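Search this site Enter keywords Go
Print this page | E-mail to a friend

Brendero brings its swap bins to Pacheco in May

I'm Catherine Urquhart, and I run the swap room at Brendero. We're opening a second one in Pacheco this May, and I'm so pleased I can hardly sit still!

It works like our first room. You bring in the odds and ends from your kitchen drawer or the bottom of the toy box, drop them in a divided metal bin, and take home whatever you like (or nothing at all, that's fine too). We have 17 bins ready and about 500 things to start them off – mostly small stuff.

Remedios Villanueva wanted everything sorted by type. I like a muddle. You go digging for tape and come across a rubber duck, and off it goes to somebody's bathtub.

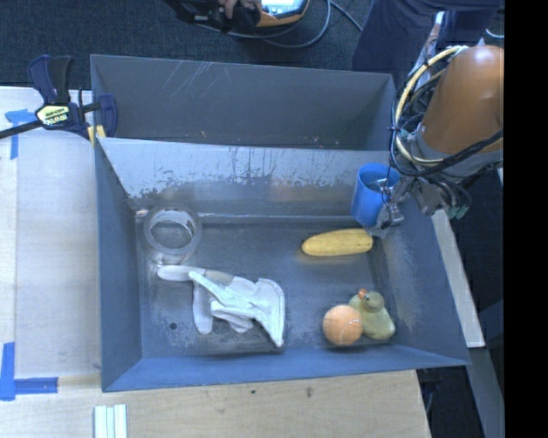

We bought the bins secondhand, scuffs and all, and I wouldn't trade them for new ones. Doors open at 10 in the morning. Please, no glass and no batteries.

Questions? Ask for me or Gertraud Gasser at the front desk.

Sign up for our newsletter. This site uses cookies. OK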